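3.2 Background color and the judgment of warm hues

Our second experiment grew out of a remark by Virgil Sima, who noticed during piloting at Greenwood that people kept calling the same ochre swatch "yellow" on one table and "brown" on another. We found this delightful, and it turned out to be easy to reproduce. Each of the 96 participants sorted 80 painted chips into named piles, first on a white ground and then on a brown one, with a break of 7 minutes between the two rounds. The chips came from the Urnik set, which is dense in the yellows and oranges where color names tend to blur into each other.

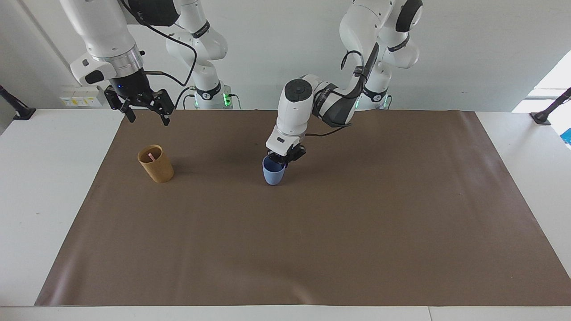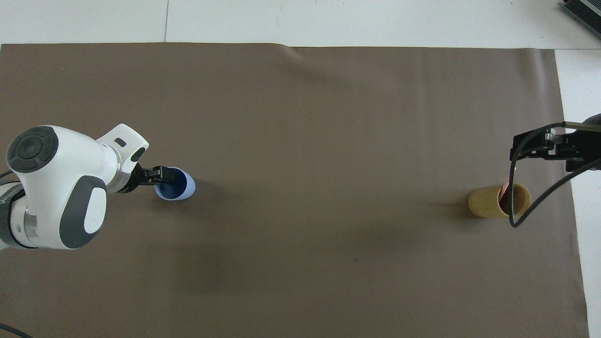 Figure 4. Brown mat used as a ground, with white around it.

Color naming has long been studied with small chips on a neutral gray card, and for good reason: gray keeps the surround from pulling the judgment one way or the other. Kitchens, workshops and classrooms are rarely gray, though, and we wanted grounds that people meet in daily life. Large objects matter here as well as chips. A mustard-yellow cup on a brown ground, as in the second picture of Figure 4, shares a good deal of its hue with what lies under it, while the blue cup on the same mat stands well apart. Our chips follow that same split. Blues kept their names across both grounds almost without exception, and the warm hues did not — participants moved them freely between "tan," "gold," "mustard" and "brown," often with real conviction both times.

The size of this effect surprised us. Across the Cakgate and Greenwood groups we logged 158 disputed namings, meaning cases where a participant changed a name and then defended the change when asked. Nearly all involved chips of middle lightness. We would love to see the test repeated with speakers of languages that divide this region differently, and the sorting sheets are laid out so that new names can be added. Section 3.3 takes up lighting, which we held constant in this experiment by using the same Ostamix lamp at both sites.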